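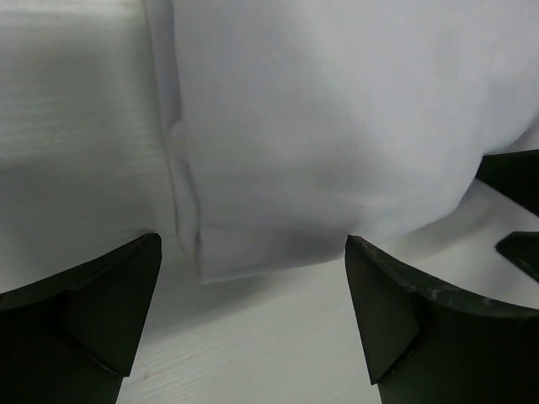 5/2/18
Posted by the author of the Marsden bench diary

Well, I meant to write this up last night and fell asleep on the couch instead, so bear with me (it's a long one, and most of it is about hems). White cloth on a white table is still the hardest thing we ask of the perception code, and I have grown oddly fond of it for that. Nukton, our segmentation module, wants a clean edge, and what it gets is a thin gray shadow and a bit of a darker line at the hem. I spent the whole morning on the threshold for that line and finally moved the wrist stream to its own exposure setting, a thing I should have done in March!

The planner got some love too. Gillov used to hand over a new grasp target every 500 ms, and now it does it every 400, so the two arms argue less over who goes first.

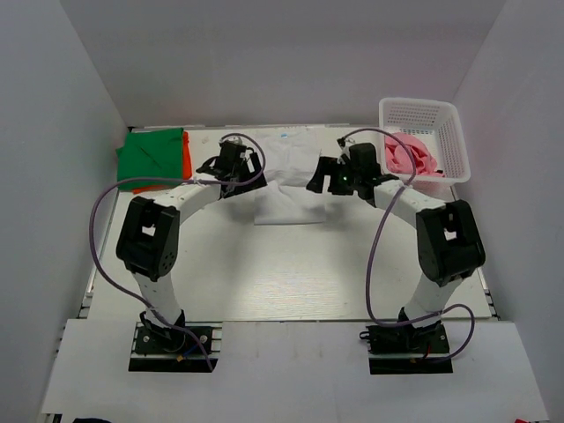
MARSDEN, May

After lunch I worked on both grippers together at the upper part of the cloth, close enough that the collision margins in Elelen kept complaining. I dropped the margin between the fingers by 3 mm and left the one for the cables alone, those big purple loops make me nervous enough as it is. The green cloth at the back and the pink one in the basket are a treat by comparison, Nukton finds them every time, bless it.

Tomorrow I'll replay 10 of the logs with the new timing and see which arm blinks first. Must remember to push the config branch before I touch anything.

Filed under: Cloth, Control Loops, Long Days

Copyright Marsden bench diary | Contact | Back to top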